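Subject: Re: Kettles and teapots in the shared kitchens - care guidance
From: Reinhold Ackermann
To: Residents' Services list

Dear colleagues,

Thank you for the comments received on the draft. I reply first to the points raised by Mr. Barroso, quoted here in full for those who joined the list in June or later.

On the matter of storage, Rodrigo Barroso wrote:

> The house managers at Drurnitz and Meinecke have asked me to pass on a concern.
> The draft says that all teapots are to be dried and put away after each use.
> At Meinecke the tea hour runs from the middle of the afternoon until supper, and
> the same pot may be filled five or six times. Staff would like to know whether
> "each use" means each filling or the whole sitting.
>
> They also ask whether the black pots may go in the dishwasher with the cups.
> Two of ours have come back with a brown bloom on the inside, and one resident
> has refused to drink from them. I have told her I would ask.
>
> Lastly, the inventory form has one line for "teapot and lid." Lids go missing
> separately. Could there be two lines?
>
> With thanks,
> Rodrigo Barroso

"Each use" is to be read as the whole sitting. A pot that is being refilled in the course of the tea hour does not need to be dried between fillings. Once the tea hour has ended, however, the pot is to be emptied promptly. Tea should not be left standing in it overnight, and leaves should not be kept in it for the next day. The wording in section 2 will be changed accordingly.

The black pots may not go in the dishwasher at any house. They are to be rinsed by hand with hot water, without detergent, and wiped inside and out with a dry cloth while still warm. The lid is to be left off until the inside is fully dry. The green scouring pads kept at the sinks are for baking trays only.

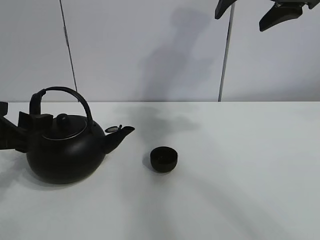 With regard to the brown bloom, I have looked through the earlier correspondence and find that Drurnitz reported the same thing last year. The kitchen there boiled a handful of used green tea leaves in the pot for 20 minutes, let it stand until cool, and rinsed it. The water ran dark at first and clear after the second round, and the pot was returned to service. Meinecke is asked to try this before sending anything for replacement. If the lining is chipped or flaking, the pot should be withdrawn at once and labeled. Please do not use the Zendent tablets from the laundry cupboard on any of the pots, whatever may have been done in the past.

The cups are a separate matter. Those without handles become hot to hold when filled to the top, and several residents have mentioned this. Staff are asked to pour to a finger's width below the rim and to set the cup down in front of the resident - it should not be passed from hand to hand. Residents who prefer a cup with a handle should be given one without having to ask twice.

The inventory form will have two lines, one for the pot and one for the lid. I have asked Tevumix, who print our forms, to make the change with the next order. We still hold almost 200 copies of the present version, and I would ask the houses to use these up first, writing the lid in by hand at the foot of the page.

Further comments on sections 1 to 4 may be sent to this list. Comments on section 5 (descaling of electric kettles) should wait for the revised text, which I will circulate separately.

Yours sincerely,
Reinhold Ackermann
Residents' Services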